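Search tips Search Go

Hand Stitching a Split Seam With a Curved Needle

By Berwyn Parry
Friday, March 9, 2018
Reading time: 4 minutes

A curved needle is the right tool wherever you can reach only one side of the work: cushion corners, mattress edges, car seats, the underside of a fitted arm cover.

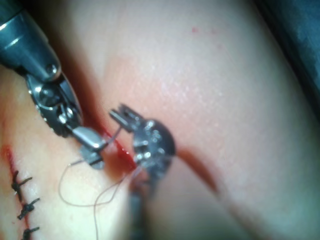
Curved needle and fine thread, with the jaws close by.

Thread. Use bonded nylon or polyester for upholstery. Cotton rots in damp rooms. Cut a length nearly 3 times the split; longer pieces tangle and fray at the eye.

Grip. Hold the needle past the middle, toward the eye. Gripping at the point dulls it, and gripping at the eye bends it. Small smooth-jawed pliers help in heavy cloth. Serrated jaws leave burrs that snag on the next pass.

Stitch. Start a little before the split, in sound fabric. Enter at a right angle to the surface and turn the wrist so the needle follows its own curve. Pushing it straight will snap a thin one. Take each bite from inside the fold, directly across from the last exit.

Tension. Leave the first four stitches slack, then draw them up together. The fold should close without puckering. Pull along the seam — never straight up — or the thread will cut into the weave.

Finish. Two half hitches, then bury the tail in the padding before trimming.

Storage. Wipe needles with a drop of machine oil and keep them in a scrap of wool felt. Discard any with a rusted eye.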